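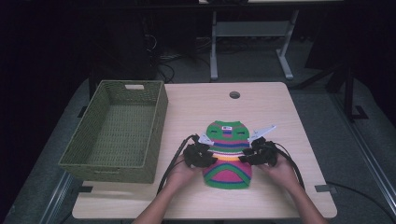 Striped knit laid flat on the folding table, basket at left.

Progress report: garment folding and sorting, Arnthorpe room
Submitted to the Trosurberg small grants office, 6 Aug 2026

1. Scope of the period

The grant covers a written folding standard for donated children's and pet knitwear, and the fitting out of one room where the standard can be tried. Work on woven shirts and trousers is outside this grant and is not reported.

2. Room and equipment

The Arnthorpe room is in use. The folding surface is a wood-grain tabletop with a round cable grommet toward the far edge. The garment goes in the center of the top and the basket stands on the left. The basket is an olive-green woven type, rectangular, with a cutout handle at the short end. It is placed lengthwise and its edge extends slightly past the tabletop. We tried it fully on the table in the first weeks and lost too much width for sleeves, so the overhang is now part of the standard layout.

Spending on furniture and baskets came to 2,000 against a budget line of 3,000. The remaining balance is held for shelving, which Cundex has quoted but not delivered.

3. Folding standard

Draft 4 of the standard is complete. The sequence for a small knit is as follows.

Lay the garment flat with the neckline away from the folder. Smooth the body from the middle outward – do not pull the hem. Bring each side in toward the center line. Fold in the long direction last and leave the label where it can be found without reopening the piece.

Striped knits are the preferred test pieces. The bands work as a ruler: if they run parallel to the fold, the piece is square. On plain knits the same error is hard to see until the stack begins to lean.

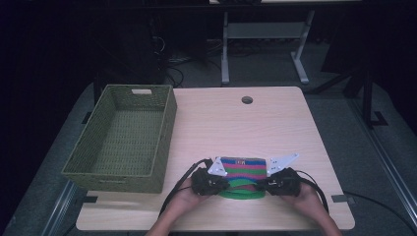

Yi-chun Peng asked, on reading the draft, whether the ribbed parts should be folded under at all, as a thick rib makes the packet higher at one end and the stack will tip once it is in the basket. Her suggestion was to alternate the direction of each piece. This has been added to Draft 4 as an option and will be compared with the present method.

4. Open items

Rounded hems. The standard assumes a straight lower edge. A curved hem leaves two loose corners after the side folds, and the draft has no rule for them.

Basket depth. No fill line has been set. Overfilled baskets compress the lower pieces and the folds open when the pieces are lifted out.

Labels. Donated items carry labels of different sizes and in different positions. The Hầu sorting list uses the label for size only, and we propose to keep that practice.

5. Next period

Shelving will be installed when delivered. The comparison of stacking methods is planned for October. We request approval to move 600 from the shelving balance to the purchase of additional baskets of the same type. No other change to the budget is requested.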